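4.2 Pad creep during table clearing

The most interesting fault of the whole study turned up in a job we had expected to be dull: clearing rubbish from a dining table with hand-held grippers, so that the Wudar policy could learn from the recordings. Two grippers were in use in a lived-in flat, with a waste bin on the floor near the table. Of the 1000 clearing episodes recorded in October, nearly all looked fine on first viewing. Then Berenice Cervantes plotted finger opening against motor-side closing force for the replayed grasps, and a lovely, clear drift appeared – the same commanded opening was giving a wider and wider real gap.

We traced the drift to the finger pads. Each pad is held to its strut by an adhesive layer, and under repeated side loads that layer creeps. The pad ends up slightly rotated, and the width estimate, which assumes a fixed pad face, is wrong by up to 3 mm. Figure 6 shows the grippers at the table.
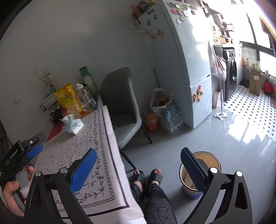 4.3 Effect on thin-walled objects

A 3 mm error hardly matters for a cardboard box. For a drinks bottle it matters a great deal. Replayed on the Sovness arm, the policy closed too late, let the bottle roll, and then closed again with far too much force. In 2 of the replays the arm tripped its own force limit and stopped, exactly as it should. We were delighted to see the limit work, but a policy that leans on it is not safe to run near people.

Crushed bottles are the harder case. Their ribs catch on the mesh of the pad and pull it sideways, so the very objects that suffer most from the error also make it grow. Abundio Robles reproduced the effect on the bench at Stekbridge within a Friday afternoon. 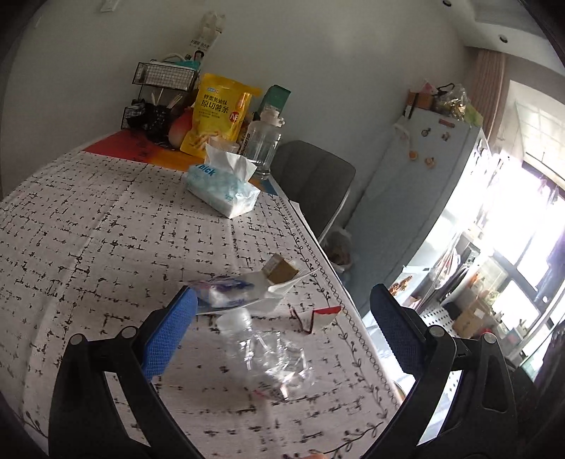
Can the drift be corrected without recording everything again?
Mostly. A short closing of the empty fingers at the start of each episode gives the pad offset, and subtracting it brought the width error below 1 mm in all but the last batch, where the pads had slipped too unevenly and had to be replaced.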